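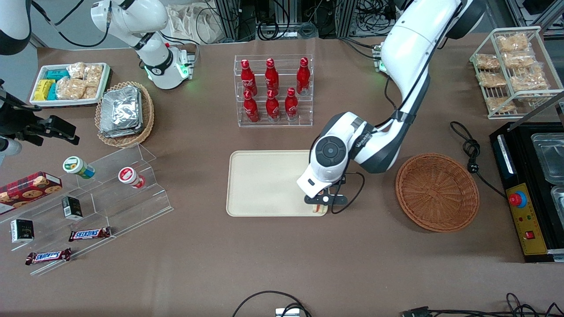
Meeting-room lunches at Rudd House: your questions

Stuart Mellor, Buildings and Catering, August

How do I order food for a meeting?
Fill in the form on the Sillinard booking page before noon the day before. For a Monday meeting that means noon on Friday, a rule that surprises someone every week. The form will ask for a cost code. "Ask Janet" is not a cost code, though we admire the effort.

What is the smallest order you take?
Lunch for 6. If there are four of you, the shop across the road has chairs and a door that opens inwards.

And the largest?
We can feed 32 in the Buvanbridge Room with a day's notice. The main hall takes 96, but for that we need 12 working days and a proper conversation, preferably before the invitations go out.

What do we get?
Sandwiches, snacks and cold drinks. Hot food is possible in the hall only, as the lift to the upper floors has views about trolleys.

Are the sandwiches wrapped?
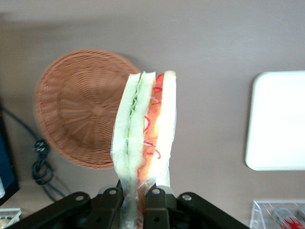 They come wrapped unless you ask for platters. Platters look more generous and are finished faster, usually by people from the meeting next door. Wrapped ones can be taken back to a desk, where we would like you to eat them the same day.

Someone in my group has an allergy. What should I do?
Put it in the dietary box, with their name. Please don't write "the usual". We will ring you if anything is unclear, and we won't send the order until you've answered.

Can I cancel?
Free of charge until 3 pm the day before. After that the bread is ours and the bill is yours.

Can we have something sweet for the afternoon?
Tick "afternoon extras". Fruit goes out with every order; chocolate goes out with those that ask. Meetings that run past four tend to ask.

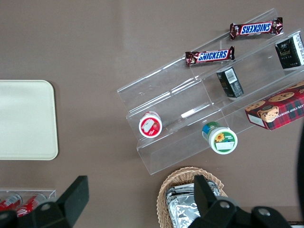

Snickers on the clear stand.

Who clears up?
We do, from 2 pm. If you're still talking, we'll clear around you. Leave the trays and stands where they are, including the nice ones.

Related pages
Booking the Buvanbridge Room
Nostano coffee machines: reporting a fault
Cost codes and where to find yours
Visitor parking at Rudd House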